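# Criterios de registro y seguridad para manipulación bimanual de vajilla

Este documento acompaña al conjunto de episodios Fliltport y establece las normas que deben observar los operadores, los revisores y las entidades que reutilicen los datos. Su cumplimiento es obligatorio para toda contribución que se presente a la rama principal.

## 1. Alcance

El conjunto comprende 159 episodios de teleoperación, de los cuales 28 se reservan para evaluación. Quedan excluidas las tareas con cuchillos, vidrio roto o líquidos calientes. Las reglas relativas a textiles figuran en el anexo correspondiente y prevalecen sobre las presentes en caso de conflicto.

## 2. Preparación del puesto

- Los brazos se llevarán a su posición de reposo antes de colocar cualquier pieza sobre la mesa.
- El recorrido de los cables se comprobará con ambos brazos en extensión máxima.
- Se admiten manteles estampados y paños en la mesa, siempre que no se modifiquen durante el episodio.
- La parada de emergencia permanecerá al alcance de la mano del operador.

## 3. Agarre y colocación

Las piezas planas se sujetarán con ambos dedos de la pinza, uno a cada lado. La fuerza de cierre se fijará en el perfil `vajilla` y no podrá alterarse en el curso de un episodio. Un plato se considera colocado cuando descansa en el escurridor sin contacto con la pinza.
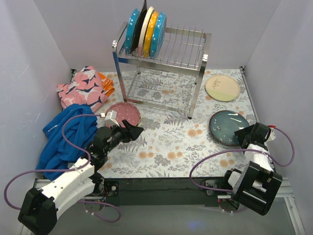 Arriba, vista general del puesto; a continuación, vista desde la pinza con un plato rosa de lunares.

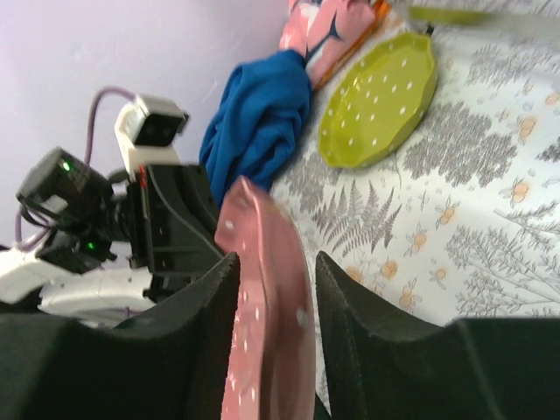

Nektarios Sotiropoulos objeta que la definición de «colocado» resulta insuficiente: un plato puede descansar en el escurridor y caer al retirarse el brazo. Propone exigir que la pinza se haya alejado y que la pieza permanezca estable antes de cerrar el episodio. La objeción se ha admitido a trámite; hasta su resolución, los revisores aplicarán el criterio más estricto.

## 4. Anotación

Cada episodio llevará una de las siguientes etiquetas:

| Etiqueta | Condición |
|---|---|
| `completo` | Todas las piezas previstas quedan en el escurridor |
| `parcial` | Al menos una pieza prevista queda fuera |
| `interrumpido` | Parada manual o automática |

Los episodios interrumpidos se conservarán. Su eliminación falsea la tasa de incidencias y será motivo de rechazo de la contribución.

## 5. Revisión

La revisión corresponde a una persona distinta del operador. Las discrepancias se remitirán a Eirini Gkikas en un plazo de 14 días. En la revisión de octubre se corrigieron aproximadamente 77 etiquetas, en su mayoría de `completo` a `parcial`.

## 6. Cuestiones pendientes

- Definición de estabilidad de la pieza (véase el apartado 3).
- Tratamiento de los platos apilados.
- Sincronización de las cámaras de muñeca con la vista fija en los episodios interrumpidos.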